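Home | Notebook | Materials | Contact

Dec 27, 2020

Basket finish test, continued. Second coat of the Skemell brown went on the small wicker one from the Willovden order. Used 200 ml, more than I wanted. Rim took it evenly. The base needs another pass with the narrow brush.

Set it on the white table by the tile wall to check the color against fruit, as Marisol Delacroix asked.

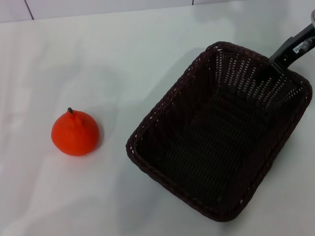
Dark brown wicker with one orange fruit, white table.

Color is good next to orange. Could go one shade lighter for the next batch. Leave the first 11 as they are. Still to do: weigh the basket, rub the inside with a white cloth and see if anything comes off, write the lot number (2322) on the tag.

Comments

Odukoya: Lighter gets my vote. The September ones looked nearly black on the shelf.

Marisol D.: Try it with lemons before you change the mix.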